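Proyecto de fin de curso: ¿por qué el pan de masa madre de casa no sale igual dos veces?

Empiezo confesando que elegí este tema por hambre. En la lista de propuestas había cosas muy serias sobre suelos y aguas residuales, y yo llevaba todo el invierno peleándome con una masa madre que unos días subía como loca y otros se quedaba hecha un charco. Así que me dije: pues lo mido y que me pongan nota por ello.

La idea era sencilla. Mantener la misma harina, la misma agua y el mismo bote, y cambiar solo la temperatura a la que dejaba reposar la masa. Usé harina de centeno integral Pitodik para alimentar el fermento (la venden a granel debajo de mi casa) y harina de fuerza Santoro para el pan. Cada hogaza llevaba 133 gramos de masa madre y la horneaba en la misma cazuela, con tapa al principio y sin tapa al final.

Lo que no calculé bien fue el tiempo. Una fermentación lenta en una cocina fría te secuestra la tarde entera, y además hay que apuntar la altura de la masa cada rato. Puse alarmas en el móvil, me las salté, volví a ponerlas... En total hice 7 hogazas que considero válidas. Las demás me las comí igual, pero no entran en los resultados. 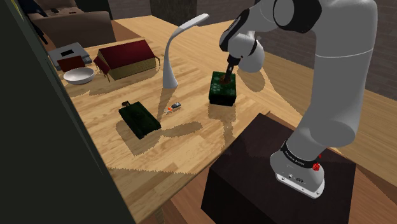 Drinden, mayo

Escribo esta segunda parte ya con los datos pasados a limpio y la cocina recogida, que mi madre me lo había pedido bastantes veces.

La masa que reposó al lado del radiador fue la más rápida con diferencia: a los 106 minutos ya había doblado el volumen. La del alféizar tardó muchísimo más, pero - y esto me sorprendió - dio la miga más bonita y el sabor más ácido de todas. La del radiador olía bien y subió mucho, aunque por dentro quedó gomosa y un poco sosa. Mi familia la prefirió en la cata a ciegas, así que igual el raro soy yo.

También probé a cambiar el agua en una de las tandas, del 70 al 80 por ciento sobre el peso de la harina. Error mío: eso ya es otra variable y no puedo comparar esa hogaza con el resto. La dejo en el anexo porque me costó lo suyo darle forma (se me pegó hasta en las mangas), pero no saco ninguna conclusión de ella.

Si repitiera el trabajo compraría un termómetro decente, porque el mío marcaba una cosa distinta según lo inclinaras, y haría dos hogazas por cada temperatura. Con una sola nunca sé si el resultado viene del calor o de que ese día amasé con prisa. El fermento sigue vivo en la nevera y lo alimento los domingos que me acuerdo.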